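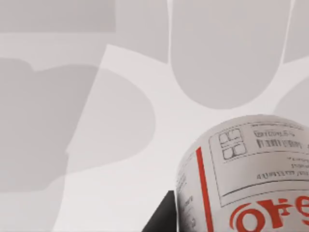 Ticket Clirkiden, Sim-Datensammlung
Gemeldet von: Liv Tangen
Status: in Bearbeitung

Sa, 21. August
Fehler: Export nach Skistbridge bricht bei Episode 724 von 1.000 ab. Meldung: Zeitstempel Aktion/Bild nicht monoton.

Geprüft:
- Rendering der Handgelenkkamera unauffällig, Behälter mit rotem Streifen im Etikett wird geladen
- Schattenvariation aktiv
- Aktionslog: 134 Episoden mit doppeltem ersten Schritt

Maßnahme: Reset-Puffer wird jetzt vor Aufnahmestart geleert. Testlauf mit 50 Episoden ohne Abbruch.

Offen: betroffene Episoden neu erzeugen, danach Export wiederholen.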